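Review: the Pititz household tax and benefit calculator

Published by the Rikavley Centre for Public Finance

The Pititz calculator is an online tool that shows how changes in national tax policy affect individual households. It was developed by Postier, a firm best known for payroll software, and is available in a free version and by subscription. The Centre has used the subscription version since May in preparing its briefings on income tax thresholds.

The user enters earnings, housing costs, pension contributions and the number of dependants. A set of menus then allows rates and allowances to be altered, and the results are given as an annual gain or loss in pounds. A household can be compared with up to seven others on the same page. We found this the most useful part of the tool, particularly when explaining to councillors why a single change in the personal allowance has such uneven effects.

Results are clear in most respects. Our principal reservation concerns the treatment of benefits. Pititz applies the withdrawal rate correctly for employees, but the self-employed are handled as though their income were the same in every month. In one of our test cases this produced an error of £700 over the year — enough to turn a loss into a gain. The notes mention the limitation only on their final page.

The Pappas model, which we reviewed previously, deals with irregular income better. It is slower to learn and its charts are poor.

The subscription costs £35 a month and permits 1000 saved households. Smaller organisations will seldom need so many, and a cheaper tier would be welcome.
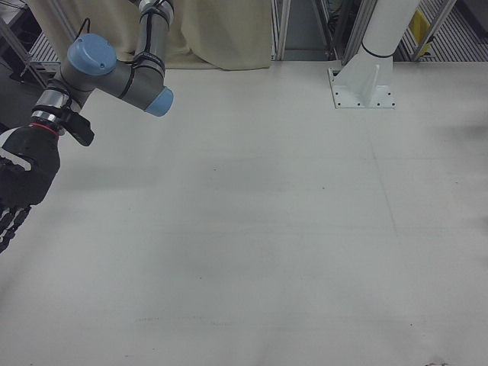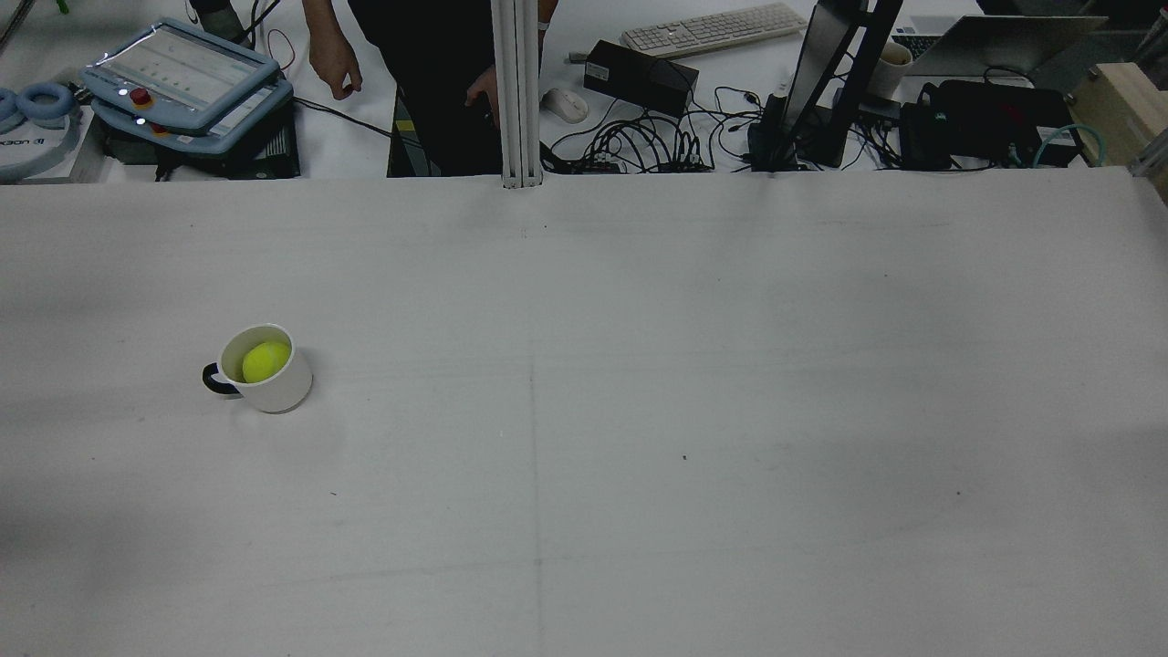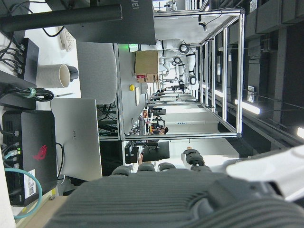
Support was prompt. Two queries on council tax reductions were answered by the following morning, although the second reply referred us to a guide that had been withdrawn. Postier has since told us that a revised guide is in preparation.

The Centre will continue to use Pititz for work on employees and pensioners. Estimates for the self-employed should be checked by other means until the monthly income setting is corrected.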